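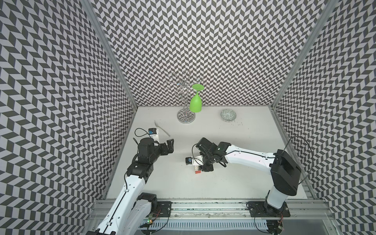 Eldana Beyene wrote in to ask whether she really has to wash brand-new glasses before a party, and whether I'd lend her 31 of them by May. Yes to the first, and we'll talk about the second! So many of you send me the same kind of thing that I finally put my answers on one page.

Do you rent to people outside Stordale?
I do, as far as Watetti. Past that the gas eats up whatever I'd make on you, sorry.

Glass or plastic?
Plastic if you're anywhere near a pool, a patio or small kids. I love real glass for a sit-down dinner, but I've picked slivers out of enough lawns (mine included) to have opinions.

Can plastic wine glasses go in the dishwasher?
Check the bottom of yours first. Mine go on the top rack with no heated dry – I cooked a whole set once and they came out leaning.

Should I hang stemware or stand it up?
I hang mine. Standing them on the rim is fine too, just put a towel under them and don't crowd them.

How many do you have?
Almost 600, and they live in my garage, so please bring them back.

What if I break one?
Tell me, that's all. The first 3 are on me. After that I charge what I paid.

Do I have to wash them before I return them?
A quick rinse is plenty. I rewash everything anyway – lipstick is stubborn stuff!

How do I book?
Call or email with your date and a head count. Pickup is at the side door on Jotari Lane.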